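Beverage Station and Small Furniture Attendant (part-time), Etcombe site

Timesum is hiring one part-time attendant for its shared office floor in Etcombe. The position covers two areas of work: keeping the self-service drinks points stocked and in order, and assembling, checking and storing the small wooden items used on the floor. Shifts start at 7:30 a.m. and end at noon. The position reports to the site supervisor.

Drinks points

Each drinks point has a wooden box with a hinged glass lid and partitioned compartments. The attendant empties, wipes and refills the boxes according to the layout card kept in the supply cabinet. Product types are kept apart: stick sachets in the long compartment, coffee capsules in the center, pyramid tea bags on the right. Stock that has drifted into the wrong compartment is moved back during the morning round. Capsules with a dented or punctured lid are discarded and logged.

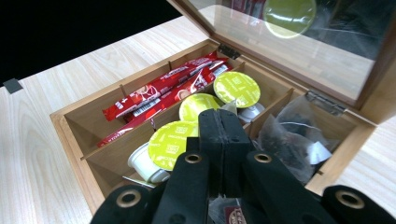
Tea box with stick sachets, capsules and pyramid bags, lid open.

Sachets are to be laid flat with the printed side up. Tea bags go in last, with paper labels toward the front so that users can lift one bag without pulling out the next. Boxes are filled to the top of the partition and no higher; the lid must close under its own weight. Hinges are checked every Thursday, and a loose hinge is reported the same day. Glass is cleaned with a dry cloth only — no spray, as it gets into the compartments.

Supplies arrive from Prinora in cartons of 100 pieces. The attendant checks each delivery against the packing slip, rotates older stock to the front and keeps the monthly count sheet. Reorder level for tea bags is 1,000 pieces across the site.

Wooden parts

The second part of the work concerns light furniture supplied by Perić as flat parts: shelf inserts, risers, slatted trays. The attendant sorts slats by length, looks over the cut ends for splinters and separates warped pieces. Sanding is by hand with the grain. Assembly follows the supplier's sheet, and no part is trimmed to fit without approval from the supervisor.

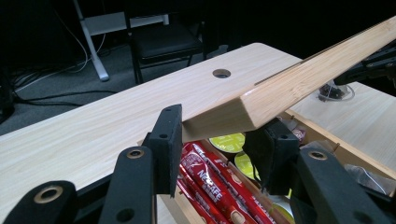 Accepted slats are bundled by length and labeled at one end. Rejected slats go to the return shelf with a tag stating the fault: split, warp, short or stain. Bundles are stored flat, off the floor and away from the sink. Work surfaces are cleared and wiped before the end of the shift, and cable openings in the tabletops are kept free of dust and offcuts.

Requirements

Ability to lift cartons and stand for most of a shift
Careful handling of glass and small parts
Basic written English for the log and count sheet
Experience in catering supply, stockroom or light assembly work is useful but not required

Terms

Initial contract from September, with a 2-week paid training period. Work shoes and gloves are supplied. Parking is available behind the building — ask for a permit at the front desk on the first day.

To apply

Send a one-page resume and a short note on availability to the Timesum office in Etcombe, marked "Station attendant". Applications close at the end of July. Shortlisted applicants will be asked to complete a practical task of 2 parts: restocking one box from a mixed carton and sorting a bundle of slats. References are requested only after the practical task.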